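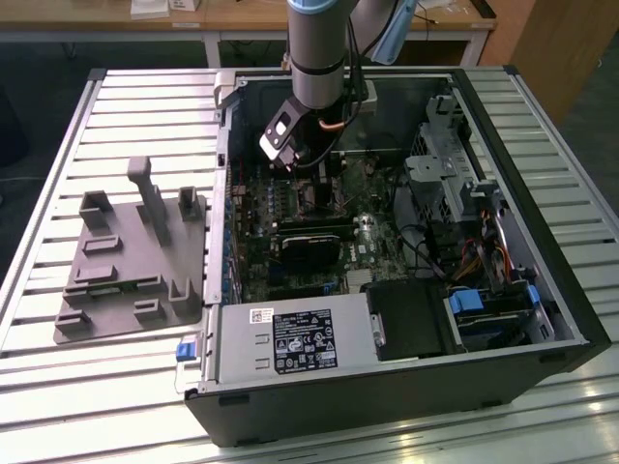
*The cell with the lid off the tower. Fixture on the left, memory module in its holder.*

10 April 2023

I spent most of February on the part of this project that I had written off as finished, which was working out where the computer is.

The plan for the bench is simple enough. A desktop tower lies on its side, the arm comes down into it, and the software runs through a list of steps for putting parts in and taking them out. Parts wait on the grey fixture. The fixture is bolted in my head, if not always on the table, so the planner treats every holder on it as a known pose. The tower was meant to be the same. I measured it once, typed the numbers into the Kurside config and moved on.

That worked until I took the tower away to change something and put it back. It went back 2 mm out and slightly turned. For picking a module up off the fixture this made no difference. For putting it into a slot it was hopeless, and the force check stopped the arm nearly every time.

So now the software looks before it moves. Texier, my little perception package, takes one view of the whole case and finds the outline of the chassis. That gives a rough pose. The arm then goes to a spot over the board and a second fit runs on a much smaller patch, using the long straight edges of the memory slots. Those edges turned out to be the best thing in the case to fit against. The power supply label is tempting, with all that sharp white print, but it tells you where the power supply is and I want the board.
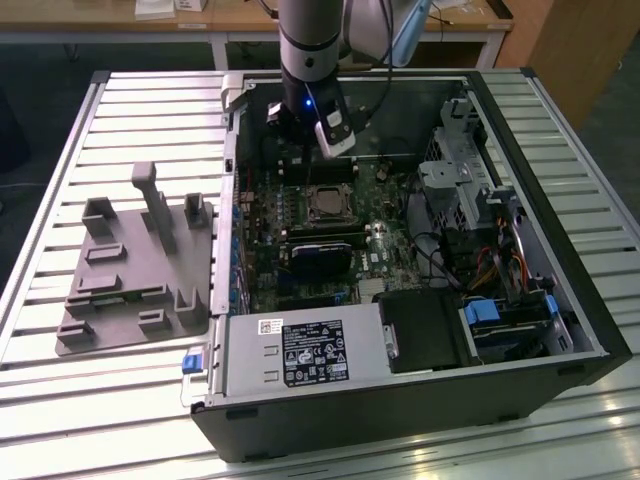
*Gripper over the upper part of the board, with the small white camera angled down at it.*

The close fit first failed on the wires. A loop of cable crossing the patch gives lots of strong edges and none of them mean anything. I tried masking by colour, which dealt with the red and yellow ones and did nothing for the black. What I use now is duller: throw out any edge that isn't straight for at least 67 pixels, then vote on the rest. It takes longer than I would like but it hasn't picked a cable yet.

Changes in Terer (the planner) since the last post:

- Every target inside the case is now stored relative to the board. Fixture targets stay relative to the table.
- If the rough and close fits disagree by more than 11 mm, it stops and asks.
- Approach moves are checked against the drive cage. Before this I had a box drawn round the whole case -- safe, but it ruled out half the useful wrist angles.
- Retries are capped at 20 per job. The old version had no cap.

Still to do: the blue latches. I have a pose for each of them but no way of telling open from shut, and the planner just believes whatever the last step said it did. I'll probably train something small for that. The Civberg branch has the current code, apart from the calibration script, which needs its paths tidied before anyone else could run it.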